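Gluten Free Open Day at the Heinonen Bakery

I've been eating gluten free long enough to get a little giddy when a bakery says the whole building is safe for me. So when a reader emailed to say Heinonen was opening its doors in Teltside for an afternoon, I moved a dentist appointment and went. Sorry, teeth!

The invitation said Friday, May 5, 2023, doors at 2, and I was there early because I never trust the parking out there. (Go behind the tile store. The front lot fills up with delivery vans.) You sign in, you get a hairnet, and you leave any food you brought in a bin by the door, which meant goodbye to the granola bar in my purse.

Our guide was Lenni Mäkelä, who runs the bread side and talks fast. Heinonen started out as a regular bakery and went fully gluten free when they moved into this building, so there has never been wheat flour on these lines. I asked about oats, because I always ask about oats. They use them in two products only, from one supplier, and those get baked on their own day. 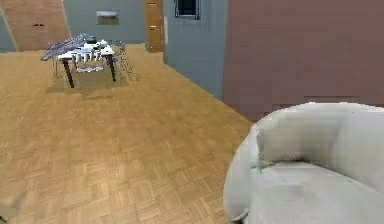
The bread itself starts with a flour blend they call Mirkex, mostly sorghum and white rice with some potato starch. Lenni let us feel the batter, and if you've baked gluten free at home you know the stuff, closer to cake batter than dough. They bake 300 loaves a shift, and every batch gets a swab test before it's bagged. I liked that they passed around the test log and let us flip through it, including a page from last October where a batch of rolls was pulled and tossed. I'd much rather see that page than a perfect record.

Then came the tasting, and I'd skipped lunch on purpose. There were 16 things to try and I tried every one of them. The seeded sandwich loaf was my favorite, soft enough to fold without cracking, and I had it plain and then again with butter. The Hiren crackers (caraway, very thin) were a close second. I wasn't wild about the cinnamon buns, which had that gritty thing going on in the middle, and the pizza crust needed more salt. The lemon bars, though! I went back for more and I think the woman behind me noticed.

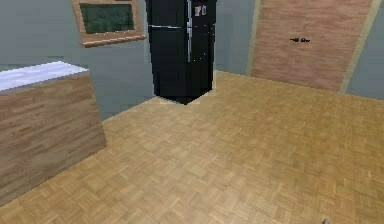

What to know before you go

The next open day is planned for October, and they cap it at 50 people, so sign up early on the bakery's website. It's free. Kids are fine if they can keep a hairnet on.

Wear closed shoes, and bring a cooler bag if you plan to shop, because the frozen loaves are cheaper at the bakery counter than at my grocery store and I came home with four. Not everything is dairy free or egg free, so check the labels if that matters to you. The crackers are both. The sandwich loaf has egg in it.

I've already been through one loaf, mostly as toast, and I'm trying the second one in a bread pudding this weekend. I'll post the recipe if it works.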